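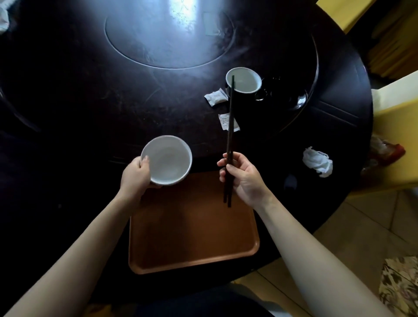

《诺登之家》(Nolden)节目常见问题

本页面供观众及有意报名者查阅,最近更新日期为2023年6月21日。如本页内容与报名须知正式文本不一致,以正式文本为准。

一、关于节目

《诺登之家》是一档什么类型的节目?
《诺登之家》为群居观察类真人秀,由Filtitz制作,在Idilent平台独家播出。参加者在拍摄期间共同居住于同一所房屋,自行安排三餐、家务与外出活动,节目记录其日常相处及情感交往的过程。本节目不设淘汰制,亦不设奖金。

本季共有多少集?
本季正片共11集,每周更新一集。会员用户可在更新当日观看完整版,非会员用户可观看前三集及各集预告。

正片以外是否还有其他内容?
每集正片播出次日上线一期演播室讨论。未收入正片的片段将在本季收官后集中发布,发布时间另行通知。

参加者的对话和行为是否有剧本?
节目不为参加者撰写台词,也不指定交往对象。制作方会提出部分集体活动,例如共同备餐、短途出行或室内游戏,参加者有权不参与。正片经过剪辑,个别段落的先后顺序可能与实际发生顺序不同,此类调整须经Filtitz内容审核部门批准。

二、关于观看

哪些地区可以收看?
可收看地区以Idilent应用内显示为准。部分地区因版权安排,更新时间晚于首播地区,字幕语种亦有差异。

为什么我找不到上一季?
上一季的播放授权已于今年3月到期,目前处于续约阶段。已加入收藏列表的条目仍会保留,授权恢复后即可直接播放,无需重新添加。

字幕有误应当如何反馈?
请在播放页面选择“反馈”,注明集数、时间点及错误内容。字幕修订随应用更新一并发布,不再逐条回复。

是否可以下载后离线观看?
会员用户可在移动设备上下载正片。下载内容自首次播放起7日内有效,逾期后需重新联网验证。演播室讨论暂不支持下载。
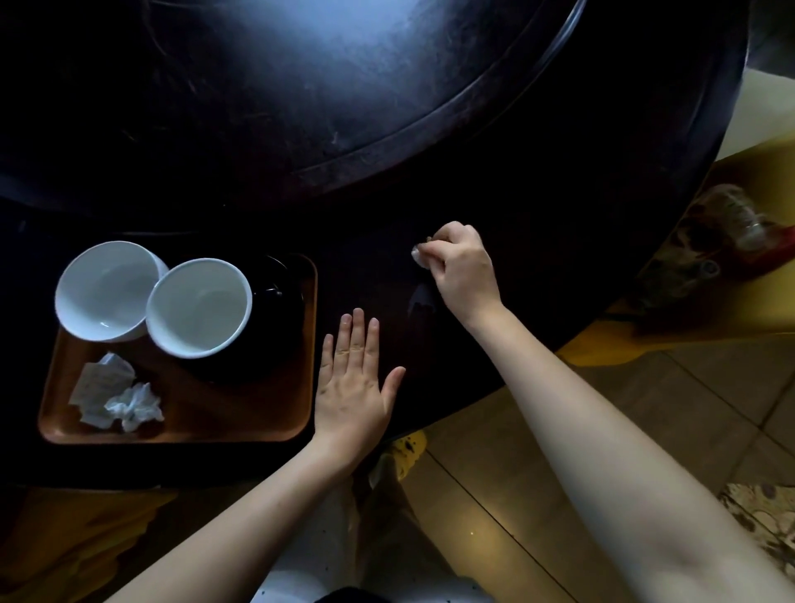

圆桌与托盘

三、关于报名

报名需要符合哪些条件?
报名者须年满二十二周岁,目前无婚姻关系,且能够连续参加全部拍摄。报名者不得与其他媒体机构存在有效期内的独家出镜协议。Filtitz、Idilent及合作单位的在职人员及其直系亲属不得报名。

报名需要提交哪些材料?
请填写在线报名表,并上传近期生活照两张、自我介绍视频一段。视频时长不超过3分钟,无需剪辑、配乐或添加特效。身份证明文件仅在进入面试阶段后提交,请勿在初次报名时上传。

选拔流程如何安排?
选拔依次包括材料审核、线上面谈、现场面试及心理评估。心理评估由独立机构Sharifi负责,评估报告不作为节目素材使用。上一季进入现场面试的报名者为113人。

未入选者是否会收到通知?
进入线上面谈及其后各阶段的报名者,无论结果如何,均会收到电子邮件通知。仅提交材料而未进入面谈者,不另行通知。

报名或面试是否收费?
全部环节均不收取任何费用。凡以“内推”“保证入选”等名义要求付款者,均与制作方无关,请保留相关记录并向我方举报。

拍摄期间能否继续工作?
参加者可在与制作方协商后保留部分工作安排,包括远程办公及必要的外出会议。具体时间须在签约前书面确认。拍摄期间临时提出的长期外出申请,原则上不予批准。

四、关于参加者权益与隐私

居住区域内哪些位置不进行拍摄?
浴室、卫生间及更衣区域不设任何拍摄或录音设备。卧室内的固定设备在每日约定的休息时段关闭。

参加者可否中途退出?
可以。参加者可随时以口头或书面方式提出退出,制作方须在当日安排其离开住所。退出前已拍摄素材的使用范围,依照双方签署的协议处理。

节目播出后是否提供心理支持?
参加者在拍摄期间及播出期间均可预约Sharifi的咨询服务,费用由制作方承担。咨询内容受保密义务约束,制作方无权查阅。

我在公共场所被拍入镜头,应如何处理?
外景拍摄地点均张贴告示。如您认为自己可被辨认且不同意播出,请来信说明拍摄地点、日期及当日衣着,并附可供核对的照片。经核实后,我方将对相关画面进行模糊处理或予以删除。

报名资料保存多久?
未入选者的资料在当季选拔结束后予以删除。如报名者同意进入后续季度的备选名单,资料可继续保存,报名者可随时撤回该项同意。

五、其他

可否前往拍摄住所参观?
住所不对外开放。为保护参加者及周边居民,请勿公开住所地址,亦请勿在附近聚集、使用无人机拍摄或投递物品。

可以给参加者寄送信件或礼物吗?
信件可寄至Filtitz观众服务部门,由工作人员检查后转交。食品、药品、化妆品及贵重物品一律不予接收,寄件费用由寄件人承担。

可否在社交平台使用节目截图?
个人用户出于评论目的使用少量截图,无需事先申请,但应注明节目名称。商业用途、整段转载及二次剪辑后用于营利的,须取得Idilent书面授权。

上述内容未能解答我的问题,应联系哪个部门?
播放、会员及账单问题,请通过Idilent应用内的客服入口提交;报名、隐私及素材问题,请通过报名页面所列邮箱联系Filtitz。来信请注明所涉季度与集数。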